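Week 5 handout: Is the kit any good? Looking at the Trelell gripper set
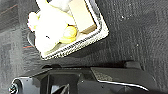

Fig. 1. Wrist view, gripper short of the tray. Soft white item, yellow item and block inside.

Right, last week we did arms and joints, and I promised we'd get on to what goes at the end of them. I've been using the Trelell set from Himau since August and I want to go through it the way I'd want you to go through any product you're asked to recommend: what's in the box, what it does well, what annoyed me, and whether I'd spend the department's money on it again. (Spoiler: mostly yes, with some grumbling.)

What you get

The set is the gripper, the bracket it hangs from, the small wrist camera, one long lead and a licence for the Pruvutari software. You don't get an arm. Every year at least one group writes a project plan that assumes you do, so please read the parts list before you write yours! The supplier we use, Chaudhry, will sell you the lot with an arm, but then you're in a different price bracket altogether and your report needs to say so.

Fitting it took me most of a morning. The written instructions are fine up to page 9 and then they skip the bit where you tell the software how far the camera sits from the fingers. If you miss that step everything still runs, it just grabs at the wrong spot with great confidence. Look in the settings under "offset" and do it before anything else.

What the camera gives you

Have a look at Fig. 1 again and think about what the software has to work with. The gripper takes up the bottom of the picture nearly all the way across, and that part of the view is lost to you whatever you do. I asked Himau if the camera could be tilted up a touch and they said the bracket is fixed. I can live with it, but if your job involves things lying very close to the fingers, it matters.

Then there's the tray. It's at an angle and its top runs out of view, so the software can't find all four corners. A pale rim on a dark cloth is about as kind as we can be to it, and it still needs a second look from higher up before it will commit to a position. Try this yourselves in the lab: same tray, pale cloth, and see how long it dithers.

The white soft thing is my favourite test item. Big puffy shape, pale all over, hardly any hard edges. Where do you tell a gripper to take hold of that? The block next to it is easy by comparison, with a flat face and straight sides. The yellow item is rounded and has a bright highlight on top, and shiny spots like that can fool simple software into thinking there's an edge where there isn't one. Three quite different problems sharing a small space, and they're close enough together that going for one means thinking about the others.

My numbers

I ran 137 pick attempts with mixed soft and hard items, moving the tray between goes. 27 of them failed. I've put the full log in the course folder, but what struck me was that most of the failures were on soft things, and most of those were the fingers closing too high and pinching a fold that then slipped out. Turning the closing speed down helped a lot. The default setting is 9 and I'd start you on 5.

I should say this is one gripper, one room, one fairly impatient lecturer. Don't quote my figures as if they settle anything. Do your own and tell me if they come out differently, I'd really like to know.

Things I liked

The finger plates come off with one screw each, so you can swap them between groups without tears. The Pruvutari screen shows you the camera view and the planned grip together, and for teaching that's lovely, you can see it about to make a mistake and talk about why. The stop button on screen is huge. Good.

Things I didn't

The lead is stiff and wants to pull the wrist round. The software asks you to log in again every time it loses the network, even in the middle of a run. And spare finger plates are only sold in packs with the bracket, so a chipped plate costs you far more than it should. I've complained to Chaudhry twice about that one.

For the lab session

Bring one soft item and one hard one from home, nothing bigger than your fist. Set the offset, set the speed, then do ten picks of each with the tray straight and ten with it turned. Write down where the fingers first touched, as well as whether the pick worked, otherwise you'll have a column of ticks and nothing to say about them.

Reading for next week is the chapter on friction. The bit on soft materials is short but do read it twice.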